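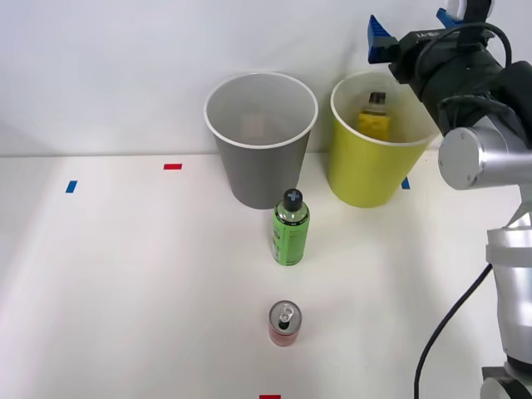

December, evening, back bench

Put in a long session on the sorting job tonight, and I want to get it down while it's fresh, partly for me and partly for Hannelore, who has the bench after me and deserves better notes than I left her last time (sorry again!). The setup is the gray cup and the yellow-green cup side by side toward the wall, green bottle in front of the gray one, red can nearest the front. Please go by the tape when you put things back, red and blue both. I lost most of an afternoon last month to a cup that had wandered.

First thing, the approach height. I had the arm coming in over the cups at 112 mm and it felt cramped with the yellow bottle standing up out of its cup the way it does, so I've raised it to 200 and the whole move looks calmer. It costs a little time on every cycle but I don't mind that one bit, we're not running a factory in here.

Second, the blue fingers. Keyvan's toothed ones went on and I like them very much on the bottle caps. On the can I'm less sure. I have the grip force down at 43 in the Plotum settings, which is just the number on the slider and means nothing to anybody else, and I'd still like to try a softer pad before going any higher.

Cable: it loops over the top of the gripper housing and so far it has behaved, but I keep eyeing it whenever the wrist turns past halfway. Keyvan thinks a longer loop, I think a clip, and we went back and forth on it over tea for longer than it deserved. Clips are on the Bernell order either way.

Still to do:
- rerun the can at the new height, slow speed first
- ask Keyvan for the finger file so I can print a spare pair
- save tonight's positions under a new name (I did NOT overwrite the old ones, Hannelore, they're all still there)
- sweep under the bench

Arm is parked and the program is stopped at the step before the green bottle, so you can pick it up from there.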